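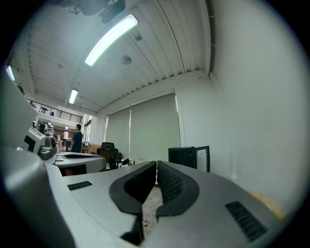
Light gray hand-held gripper with black padded fingers; a second gray gripper at left.

Zelholm Hand-Held Gripper – Planning Your Order

Thank you for stopping by the Mavero equipment pages. Most people who write to us about the Zelholm already know what they want to do with it, and what they would like from us is help working out how many to buy, what to put in the budget beside them, and when to get the order in. So we have put all of that on one page, and we hope it saves you a few emails (though we do enjoy the emails!).

How many do I need?
For two-handed work, plan on two grippers for each person, one for the left and one for the right. A group that is just starting out is usually happy with a single pair for the first season. If you expect several people to be working at once, please talk to Ewurabena Kpodo at our sales desk before you settle on a number – she has helped a good many labs through this and she will happily talk a customer out of a pair they don't need yet.

What else belongs in the budget?
Finger pads are the part that wears, and we suggest putting a spare set on the same order as the gripper, as it travels in the same box and you pay shipping only once. Leave a little for storage as well. A padded case or a deep shelf will do nicely, and it is money well spent if your grippers share a room with everybody's desks and coffee cups.

Lead time
Please allow 9 weeks from purchase order to delivery. If your budget year closes in July, that means getting your paperwork to us in the spring, and earlier is always kinder to everyone. Orders of 100 pad sets or more are packed separately and may arrive on a different day from the grippers.

Warranty and repairs
Each gripper is covered for two years. Seidu Nutsugah runs the repair bench and likes to hear about a sticky finger early, while it is still a small job. Quotes are good through the end of the quarter in which they are written.

Related items
Zelholm finger pads, spare set
Mahlangu padded carry case
Kiltau bench stand, double

Contact Mavero Sales | © 2020 Mavero | Back to top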